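Notes of the Wednesday staff meeting, clock room and packing floor, Kerirley

Present: both packing teams, the clock room, goods in, the office. Two apologies from the night side, who had only just gone home and were quite rightly told to stay in bed.

The meeting opened at ten past two, a little behind time, while the kettle boiled and more chairs were carried through from the canteen. Thank you to everyone who gave up the quiet end of a shift to come.

1. Notes of the last meeting
Agreed as a fair record, with one correction: it was the goods-in door that sticks, and the yard door is fine. The goods-in door still sticks. The office will ring again.

2. The Wellar order
Wellar have confirmed 1,611 clocks for the January delivery, in mixed colours and mixed shapes, and would like them sorted by colour before boxing. There was a bit of a groan at this, as anybody who worked the last mixed order will understand. The packing floor asked whether Wellar could be persuaded to take cartons of 20 again, as the larger ones are hard on the back when lifted from the low pallets. The office thought this a very reasonable thing to ask and will put it to them this week.

3. The arms in the clock room
Most of the afternoon went on this, and the chair let it run because people plainly wanted to talk. The Selard trial now covers picking clocks up from the table and putting them on the rack. It does not cover checking the hands, fitting batteries or wiping down, and the office was asked to say so in writing, which it will.

The clock room gave a long and good-humoured account of how the work has changed for them. There is less reaching and a good deal less of the same small movement over and over, and one person said her wrist was glad of it. On the other side, there is more standing and watching than anybody expected, and watching is tiring in its own way. Several people said they miss sitting across from one another at the long bench, where you could have a proper chat and keep your hands busy. It was agreed that two stools will be brought back in and that watching will be done in turns, with a change over at each tea break.

The question of hours came up, as it should. The office repeated that nobody's hours are being cut during the trial and that any change afterwards will come to this meeting first. Packing asked what "afterwards" meant. The office admitted it did not yet have an end date from Sakamoto, who look after the arms for us, and promised to get one. Packing asked that this promise be put in the notes, and so it has been.

Training was discussed next. Everyone in the clock room is to be shown how to stop the arms and start them again, and packing would like the same for anybody who covers there. The office has set aside 300 pounds for cover while people are being shown, and will look again if that falls short.
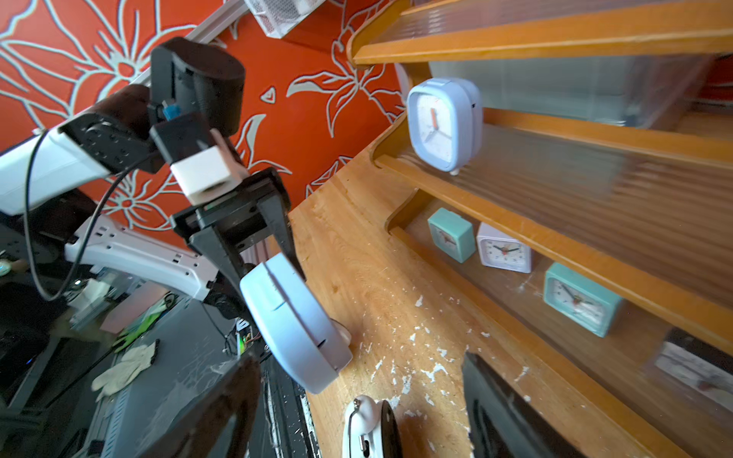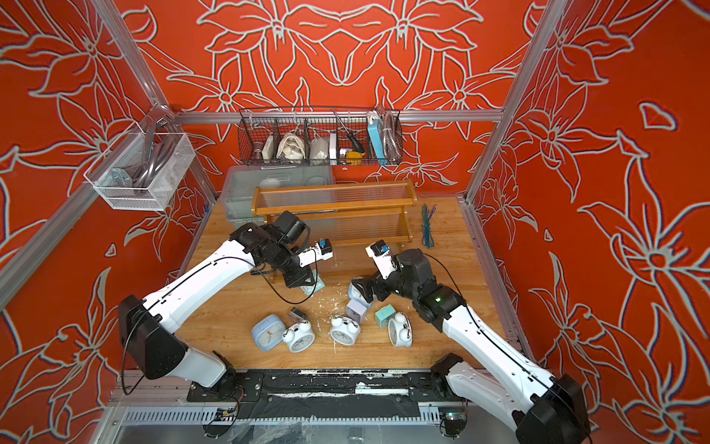
The arms at work among the clocks.

Tidiness in the clock room was then raised by the people who have to sweep it, who feel, with some justice, that the old bench had a rota and the new table has none. Each person has been thinking that the next person would see to it. The white flakes all over the tabletop were mentioned in particular, and it was agreed that the wood should be brushed down before each shift, with the arms stopped and the clocks lifted off first. The mesh baskets can stay up on the walls, but whoever puts a thing in one should be ready to say what it is for. A rota will go up beside the tea list, and the clock room asked to write it themselves, which was warmly agreed.

4. Any other business
The canteen hatch will close early on the day of the stock count. Somebody has left a very nice umbrella in the office and is welcome to it back.

Actions
Office: goods-in door; carton size with Wellar; written note on what the trial covers; end date from Sakamoto.
Clock room: cleaning rota; turns for watching.
Packing: list of those who cover in the clock room and would like to be shown the arms.

The meeting closed at twenty-five to four. Next meeting at the same time next month, in the canteen if the heating has been mended.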